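Service Robots in Shared Spaces
Handout 6: Good practice around the stove

Welcome back, everybody. Last week we got a bit carried away with the Stusstead floor plan and never reached the kitchen, so I've moved the kitchen material here and trimmed the part on elevators. Please read this before the Saturday lab, even if you only skim it over breakfast.

A quick word about where these rules come from. They are house rules, written for our course and for the Hilska kitchen unit, and they don't replace the safety standards on your reading list. Think of them as the habits I'd like you to have before you ever open a standard, so that when you do, the dry language will sound like something you already do.

6.1 Decide what counts as hot

Our first rule is that every burner, grate and pan is hot until a sensor reading tells the robot otherwise. I know this feels fussy when you are working in simulation and nothing can burn you! But the planner you write in simulation is the planner that gets copied over to the real arm, usually late in the evening by somebody tired, and I would much rather the caution was in there from the start. In Fivo you set this with the default surface state. Leave it at "hot."

6.2 Handles and liquids

A pan with liquid in it gets its own speed limit. We use 55 millimeters per second for anything filled near the rim and 175 for an empty pan, and yes, the first one is painfully slow to watch. Bring tea. The handle is approached from its free end, never across another burner, and if a handle reaches out past the front of the cooktop the robot's base has to treat that space as occupied too. Students nearly always remember this for the arm and forget it for the base. 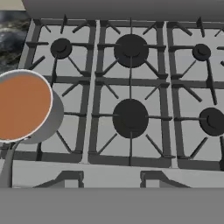 Keep in mind as well that a pan sits on the bars of a grate, so the robot should set it down by contact force and let the height in the model serve only as a guess. Cast iron gets lifted off for cleaning and put back a little crooked, and the model will never hear of it.

6.3 Stopping

A stop with a full pan in the gripper is different from a stop with an empty one. Slow down first, hold level, then stop, unless a person has entered the 200 millimeter zone, in which case stop right away and accept the spill. We argued over this for most of an afternoon when we wrote the Kiều task set, and I still think we landed in the right place, but I'm happy to hear the other side.

6.4 What to write down

For each run, log the surface state, the fill level you assumed, the speed limit in force and the reason for any stop. Use the form in room 207 or the one on the course page, whichever you like better.

For Saturday: read 6.2 again, and bring one rule you would change.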